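Keeping a two-arm cell in order: a conversation on maintenance

February 2024

The handling cell at Stemard has two arms, a pair of two-finger grippers and a camera housing on each wrist. It works on cups, jars and other light containers at a single table. The technician responsible for its upkeep agreed to go through the service routine on condition that the talk stay on the hardware.
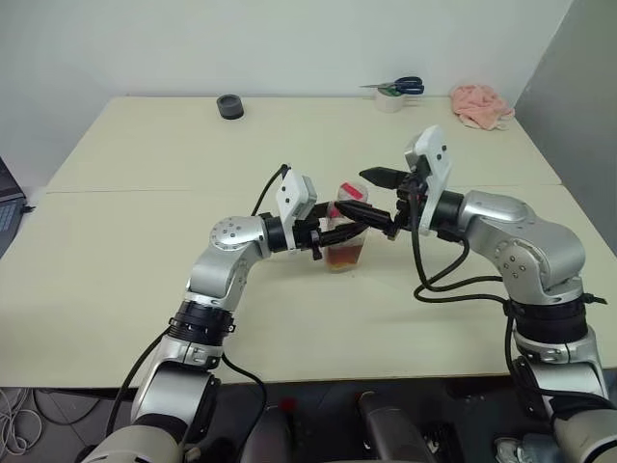
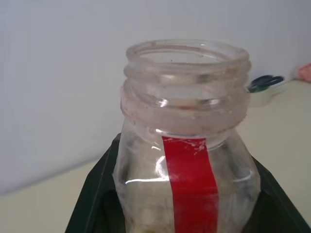 Clear plastic is the hardest material the cell handles, according to the technician. "The wrist cameras get glare off every curve. If the mount has moved even slightly, you get a bad edge on the cup and the finger closes in the wrong place. So the mount is the first thing I check - before the software, before the fingers."

The check is done with both arms parked. The housing is pressed lightly from each side, then the screws are brought up to torque in a cross pattern. After that the arm is sent to a fixed pose above the table and a new calibration is recorded. The old one is kept under its own number. The current file for the left arm is 329.

Cables come next. "A loop has to be long enough for the full wrist rotation and short enough that it doesn't catch on the elbow. I run each joint to its limit at low speed and watch the loop the whole way. If it goes tight at any point, I free the clamp and give it more length." The clamps in use are made by Šimkus and are replaced as a set. The technician does not reuse one after it has been opened twice.

Valtau, which runs a similar cell, disagrees on the interval and holds that cables should be changed by joint cycles alone, with no inspection in between, as handling the clamps does more harm than the motion does. The technician has read the argument and accepts part of it. "They run one motion all day. We change tasks. With a fixed motion I would probably count cycles too."

Grippers are serviced every 175 hours of operation. The fingers are taken off, wiped down and compared with an unused pair. Wear shows first at the tip, on the inner face. Opening width is then measured at three points of the stroke, and a difference between the two grippers is corrected in the controller - never by shimming the finger.

Most unplanned stops in the past year had a small cause. One fault, logged as 103, came back several times on the right arm and was traced to a connector that had not been pushed fully home. "I had replaced the cable by then. The cable was fine. Now I reseat both ends and run the arm before I order anything."

Spare parts are kept in a cabinet supplied by Utley. It holds one complete gripper, two sets of fingers, clamps and a wrist cable for each side. Joint modules are not stocked. A failed joint means removing the arm at the base and sending it out, and the cell can run simple tasks on the other arm in the meantime.

The next full service is planned for March. It will include new finger pads, a check of the base bolts and a repeat of the calibration on both sides.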